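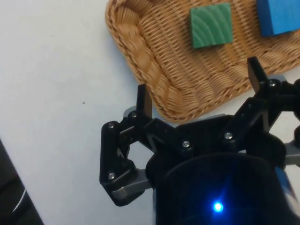 Woven tray with a braided rim, and a green wooden block.

Skerach is the kind of town that puts its factory outlet on the road signs and its cathedral in the small print. I had come for the basket works, which opens its doors twice a year, once in August for people with children and once in the fall for people like me. The ticket was free. The parking was 11 dollars.

The Brorkden works makes trays, hampers, bread baskets and, according to the gift shop, a large number of things you hang on a wall and never touch again. The tour began on Oct 6, 2022, at ten sharp, with a talk on visitor safety that was longer than my last dental appointment. We were told not to lean on the soaking tanks. A man in a good coat leaned on a soaking tank.

Our guide was Setareh Naseri, who trained as a weaver and now runs the finishing room. She walks fast and talks over her shoulder, so the front of the group got a lecture on willow and the back of the group got a few vowels. I moved up after the first corridor and learned a lot more.

The soaking shed comes first. It smells like a pond that has been asked to behave. Rods go in stiff and come out limp enough to tie around your wrist, and they have to be used before they change their minds. Brown rods spend longer in the water than white ones. There was a chart explaining this, laminated, with a coffee ring over the column I wanted.

Then the weaving floor, where everybody sits low with a board across the knees. I had expected machinery. There is one machine, from Tanasarn, and it splits cane very loudly at one end of the building while the weavers ignore it. The bases are done first, then the stakes go in, then the sides. A plain tray has hardly any sides, so most of the work is in the floor and the border. The floor is the patient part. The border is where you find out who trained properly, according to Naseri, who picked up three trays from a stack and put one of them back without comment. I felt bad for whoever made the other two.

A braided border uses the ends of the stakes, bent over and plaited along until you get back to where you started and have to hide the join. She showed us a join. I looked at it for a good while and could not find it – she had to put my finger on it. Rounded corners are harder than they look, and square ones are harder still.

We were each allowed to try. I was given a half-finished bread basket and a bodkin and told to do two rounds. My neighbor produced something tidy. Mine had a waist.

Lunch was in the canteen, included with the free ticket, and worth the parking. Leek soup, dark rolls, and a plum thing called a plimau that the town is very serious about. It's a sort of dumpling. The town of Plimau, up the valley, also claims it, and I was advised not to bring this up.

The afternoon was the archive, a long room with 397 baskets on shelves, the oldest about 300 years old and looking better than my luggage. Fish baskets, pigeon baskets, a cradle, a thing for carrying geese with a hole for each neck. The labels are typed and often end in a question mark. I liked this room best and we had the least time in it.

The gift shop, on the other hand, had been given plenty of time. I bought a small tray. It is now on the hall table, full of keys and a parking receipt.

If you go: book by phone, the web form loses people. Wear shoes you don't mind getting wet. The next open day is in the spring if the roof in the soaking shed gets done, and the bus from the station stops right outside the gate, a fact I read on the way out.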